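4. Lavado y secado de textiles de color

Este capítulo explica cómo usar la lavasecadora Tudholm con telas teñidas. Lea primero el capítulo 3 (conexión del agua) si la máquina todavía no está instalada.

4.1 Antes del primer lavado

1. Abra la llave del agua hasta el final.
2. Compruebe que la manguera de desagüe no tiene dobleces.
3. Ponga en marcha el programa Onishi con el tambor vacío y sin detergente. Este programa limpia los restos de grasa que quedan de la fábrica.
4. Cuando se apague la luz verde, espere 2 minutos. La puerta se desbloquea sola. No tire de ella antes.

Nota: en este primer ciclo es normal un olor ligero a goma. Si el olor sigue después del segundo ciclo, llame al servicio técnico.

4.2 Preparar la ropa

1. Separe los colores fuertes (rojo, naranja, azul oscuro) de los claros.
2. Vacíe los bolsillos y cierre las cremalleras.
3. Las telas grandes, como manteles, fundas o cortinas, se deben abrir completamente antes de meterlas en el tambor. Una tela con nudos o torcida no recibe bien el agua y puede salir con manchas de detergente.
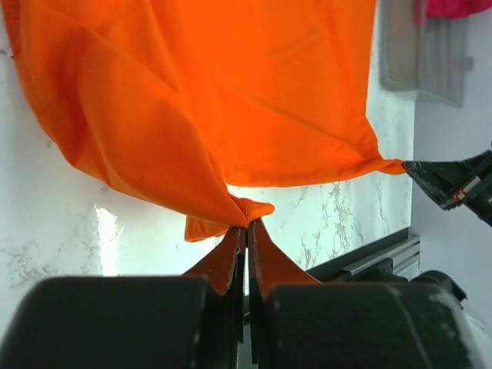
Fig. 7. Tela naranja con pliegues y una esquina recogida.

4. Introduzca las piezas una por una, alternando grandes y pequeñas.
5. No llene el tambor más de lo que indica la línea gris del interior de la puerta.

Precaución: no lave juntas una sola pieza grande y pesada y ropa muy ligera. La carga se desequilibra y la máquina interrumpe el centrifugado. En la pantalla aparece el aviso E9. Para quitar el aviso, pulse Pausa, reparta la carga con la mano y pulse otra vez Inicio.

4.3 Elegir el programa

Drastov: algodón y lino de color, a 30 grados. Es el programa recomendado para el uso diario.
Onishi: limpieza del tambor. No se usa con ropa.
Unance: prendas delicadas, con centrifugado lento.

1. Gire el mando hasta el nombre del programa.
2. Si la prenda es nueva, active también la tecla Aclarado extra. Las telas nuevas pueden soltar color durante varios lavados.
3. Ponga el detergente en el compartimento II. El compartimento I se usa solamente con prelavado.
4. Pulse Inicio.

Nota: el detergente en polvo con blanqueador quita fuerza a los colores vivos. Recomendamos detergente líquido para color.

4.4 Secado y doblado

1. Saque la ropa enseguida cuando termine el programa.
2. Sacuda cada pieza dos veces, sujetándola por las esquinas.
3. Para secar en la máquina, deje dentro solamente la mitad de la carga y seleccione Secado suave.
4. Para secar al aire, elija un lugar con sombra. El sol directo cambia los tonos naranjas y rojos.

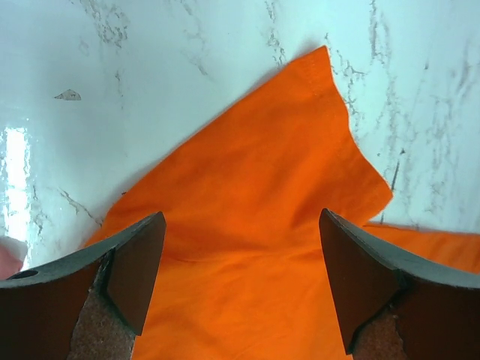
El encogimiento se nota primero en las costuras, porque el hilo y la tela no siempre son del mismo material. Por esta razón conviene revisar el borde de cada pieza antes de plancharla. En una tela naranja como la de la figura, el dobladillo se reconoce por el borde estrecho doblado y la línea fina de costura que corre junto a él. Si esta línea tira y forma ondas, planche el dobladillo primero, con vapor y por el revés, y después el centro.

Precaución: no planche sobre piedra o vidrio sin poner una manta debajo. El calor de la plancha puede dañar la superficie.

4.5 Limpieza del filtro

1. Apague la máquina y desenchúfela.
2. Abra la tapa pequeña de abajo con una moneda.
3. Ponga un recipiente plano y deje salir el agua.
4. Retire la pelusa y vuelva a cerrar la tapa hasta el tope.

Repita esta limpieza una vez al mes. Con telas nuevas, hágala después de cada lavado durante las primeras semanas.

Texto: Vibeke Ragnarsson. Revisión técnica: Vilhjálmur Ragnarsson. Edición de septiembre de 2018.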